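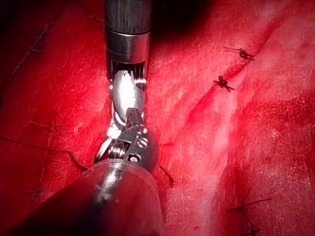
Fig. 4-1. Instrument wrist beside the seam, with two knots tied along the line.

4. Good Practice for Suturing Runs

You've made it through setup, and now comes the fun part! Section 4 covers the house rules for running suturing tasks on the Plosto bench system. Please read it through once before your first run, even if you have years of practice on other systems. The Plosto moves beautifully, and a few small habits will keep it that way.

4.1 Before you power the arms

1. Check that the base lock lever is fully down on both arm columns.
2. Confirm that the emergency stop is within reach of the operator AND of the bench assistant. One button shared across the table doesn't meet the rule. Use the second button supplied in the accessory kit.
3. Seat each instrument until the collar clicks, then give it a gentle quarter turn back. It should not move.
4. Look over the wrist links, pins and cables under good light. A frayed cable strand, however short, takes the instrument out of service.
5. Read the use counter on the Huvell console. Instruments are retired at 70 runs, with no extensions.
6. Lay the pad flat and clamp it on two sides.

NOTE: The counter goes up when the instrument is seated, so popping one in and out "just to check" costs you a run. Do your looking first.

4.2 Homing and limits

1. Clear both hands from the work area and say "homing" out loud. Wait for the assistant to repeat it.
2. Press HOME. The arms move one after the other, left first.
3. Set motion scaling to 3:1 for new operators. You can change it later, and you'll be amazed how steady your hands look at 5:1.
4. Set the depth limit for your pad. Touch the surface lightly with closed jaws, press MARK, and enter the thickness printed on the pad wrapper.
5. Test the limit by lowering slowly past the mark. The arm should stop and the console should chime.

CAUTION: If the arm doesn't stop at the depth limit, press the emergency stop and leave it pressed. Don't try again with a different value. Tag the system and call service.

4.3 Placing and tying

This is where the system really shines, so take your time and enjoy it.

1. Pick up the needle about two thirds of the way back from the tip. Never grip the tip itself.
2. Enter the pad square to the surface and follow the curve of the needle through. Let the wrist do the turning. If you find yourself dragging the whole arm sideways, back out and start the bite again.
3. Pull thread in short, even strokes, and keep the loose end in view. The console gives no feel for tension on the thread, so watch the edges of the seam: stop when they meet.
4. Tie and trim. Leave tails long enough to grip with the jaws.
5. Before moving to the next stitch, open the jaws and check that no thread is caught in the wrist.
6. Keep the two shafts from crossing close to the work. When one shaft blocks your view of the other's jaws, hold both still and move the camera before you go on.

CAUTION: Jaws you can't see must not be moved. This applies to both instruments, at every speed, for every operator.

NOTE: Cut ends left on the pad can be drawn into the joints. Pick them up between stitches with tweezers, arms paused.

4.4 Pausing and handing over

1. Release the needle onto the pad, in plain view.
2. Open both jaws and lift clear.
3. Press PAUSE and wait for the steady amber light.
4. Tell the next operator the scaling value and the depth limit. They read both back from the console before taking the grips.

4.5 After the run

1. Remove the instruments with the arms parked. Wipe each wrist with a lint-free cloth and work the joint by hand through its full range.
2. Count the needles back into the tray. The run isn't closed until the number matches.
3. Write up any stop, chime or snag in the run log. Small ones too! Holger Dalen on the Bremis training bench reads every entry, and the rule on shaft crossing in 4.3 came straight out of the log.

Arm joints are serviced every 400 hours. See Section 7 for the schedule and the grease chart.

Bremis Bench Systems | Plosto User Guide, Section 4 | Revised 7 February 2021 | Contact your Bremis service desk | Back to top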